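Table Sorting Gallery – Trays, Tableware and Cloth

Gisley workroom, page 2 of the December set
Compiled by Manju Gautam. Layout notes by Tomoyo Katayama.

This page covers the small-item sort: a bowl, a cup and a cloth, with trays as containers. The work surface is a white table with a sheet of brown paper laid over most of it. The paper is matte and gives enough contrast for pale plastic to be picked out at a glance. 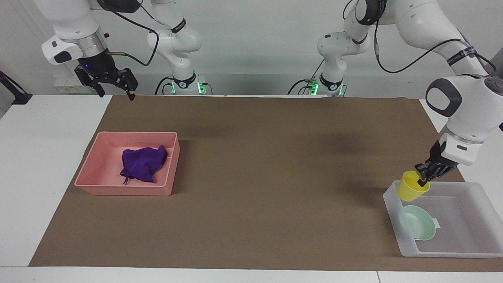
Pink tray with the purple cloth; mint-green bowl in the translucent tray, yellow cup held just above the bowl. 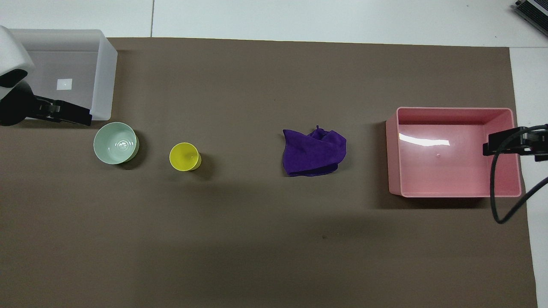
Bowl, cup and cloth on the brown sheet, with the translucent bin at the top left.

Does the cloth need to be folded before it goes into a tray?

Folding is optional for a sort of this size. A bunched cloth takes up more height than a folded one, but it can be placed in a single movement and does not have to be squared to the tray walls. Fold it if the tray is going to be stacked or put on a shelf with limited clearance. For anything going straight to the laundry, leave it bunched.

Notes on the layout

Soft goods and hard goods are kept in separate containers. A damp cloth left under a bowl will mark the plastic over time and will not dry evenly. The shallow tray is the default for cloth. Bowls and cups go in the deeper container, where the walls keep them from rolling out when the tray is carried.

Put the bowl in first, then the cup. A cup placed first tends to end up on its side under the rim of the bowl and has to be taken out again. If there are several cups of the same size, nest them before they go in – mixed sizes jam and are better left loose.

Paper on the table

The brown paper is cut from a roll 600 mm wide, supplied by Kinoshita, and joined where a wider sheet is required. It should lie flat without tape. A new roll holds its curl for the first few turns, so cut the sheet the evening before and leave it weighted at the corners. Replace it when creases start to catch the base of a cup. Sheets in this room last 25 sessions on average, fewer if wet items are sorted.

Leave a margin of bare table on at least one side. It is useful for lifting the sheet, and it gives a place to set down items that do not belong to the sort.

Cleaning

Trays are wiped with a mild detergent solution and dried upright. Frosted plastic shows water spots less than clear plastic but holds grease in the corners, so the corners are done first. Cups and bowls are washed by hand. The cloths go in with the Friday wash and are returned to the drawer under the window.

Index

The full index lists 82 entries, filed by item type and then by color. Containers have their own section at the end. Entries marked Cultitz refer to the older room and use a different table height, so reach distances in those notes should not be carried over.

Next page: lidded boxes and jars.
Previous page: cutlery inserts.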